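August, notebook, small bench – started 9:25

Swapped the old work surface for the white board today. The bare table was fine for most things, but pale parts got lost against the wood, and Ximena complained twice last week that she couldn't find the small washers. The board came out of the Skuvolden cupboard and needed a wipe with dish soap to get the old pen marks off.

It sits flat on the table with the wood showing along the front. Clip at the lower right corner. Fermín wants tape along the back too, but I'd like to try it without first.
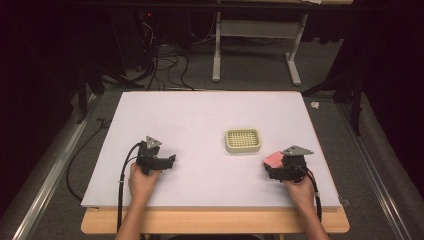 2 min read

Tray goes near the middle of the board. We tried it closer to the front edge and kept knocking it with our wrists. The rounded corners make it a bit awkward to line up against a ruler, so I'm going by eye for now.

Did 21 tray moves before lunch, left to right and back. Five of them ended with the tray turned a little, all on the way back. Jaruwan thinks the board has a slight slope. Could be – I put a level on the table in the spring but never on the board.

To do:
Check the board with the level, both directions.
Ask Facundo if the Pilleo order (no. 978) had spare clips in it.
Wash the tray, it picks up dust from the shelf.

Stopped at noon. Leaving the board on the table overnight, please don't stack boxes on it.

We use cookies to improve your experience on this site. Accept all | Manage settings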